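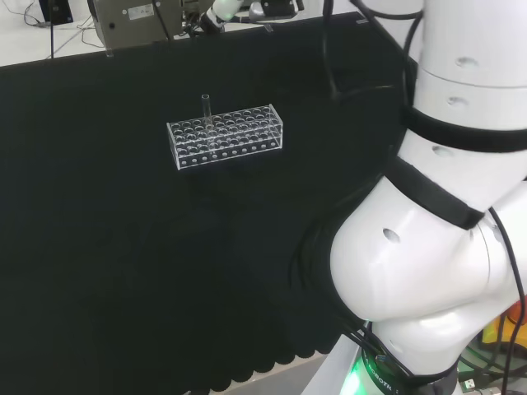 Ukden, Thursday, May 7, 2020

Welcome back, everybody, and thank you for bearing with the change of format! This week we carry on with soil testing for the home garden, and I want to spend most of our time on sampling, which people rush through every single spring.

Take your soil from several spots in the bed, going down as deep as the roots will, and mix it all in a clean bucket (plastic, please, as a rusty one can throw off the iron reading).

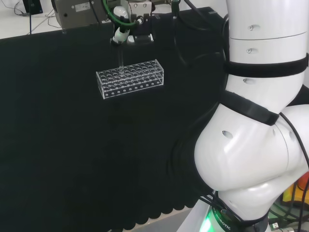

Clear rack with rows of round holes, on black cloth.

Let the mixed soil dry on newspaper for a day or 2, then crumble it and pick out the stones. Those of you who read the Itia handout in March will remember the bed that had been limed 19 years running, poor thing, and what that did to the blueberries.

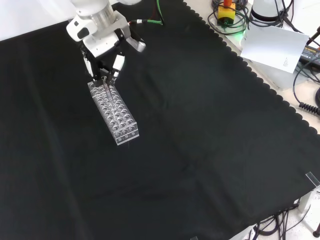
The rack from another side.

Now, pH. Most vegetables are happy a little below neutral, potatoes like it more sour still, and cabbages will put up with a sweeter soil than you'd think. Please don't lime on a hunch!

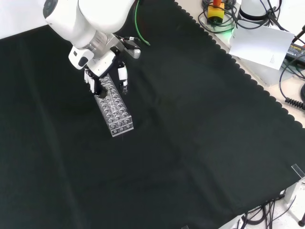

Test-tube rack, clear plastic.

For next time, read the Szulc chapter on clay and bring your own bed's numbers, even if they look odd to you.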